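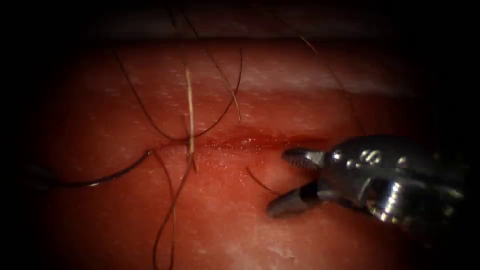 *4 min read · 20 Aug 2021*

The sales pitch for practice tissue has not changed much since I first wrote on the subject. The pad is softer, the pad is redder, the pad will make your trainees better. Lalteo's catalog says it on the cover and again on the back, next to the price.

I have my doubts, and so does Saron Mersha, who has taught suturing for 20 years and began on pig's feet from a butcher. "Red is easy," she told me. "Does it tear when you pull too hard? Most of them don't. Real tissue does."

Her complaint is a fair one. A pad that forgives a hard pull teaches people to pull hard. The glossy pink surface and the dark stain along the cut look grim enough to quiet a room, but looking right and handling right are separate purchases, and the first is a lot cheaper to make.

Thread is the other thing the brochures skip. Beginners leave the tails long, loops cross over each other, and soon there is a little nest sitting on the wound. Joni Juntunen, who buys supplies for a training center, stocks two colors so his trainees can tell which strand they are holding. He swears by it. Aino Heinonen, down the hall, thinks it's a crutch, and makes her group finish the course in one color.

Then there is the trimming. Cut too close and the knot may slip. Leave too much and you have stiff stubs poking up along the line, which snag on the next pass. Juntunen likes 10 millimeters for practice work. Heinonen called that number "generous" and changed the subject.

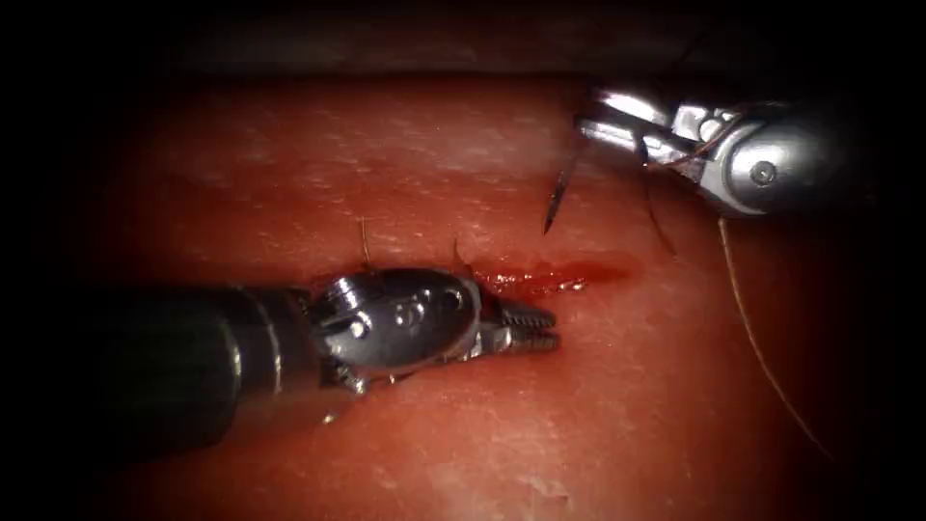 **Can you reuse a pad after it has been stitched?**

For a while, if you move to a fresh stretch each time, but the holes weaken the surface and old cuts soon stop behaving like new ones.

Lalteo says otherwise, of course. Its sheet promises 23 sessions per pad. Mersha gave up on hers well before that and went back to the butcher for the knot classes.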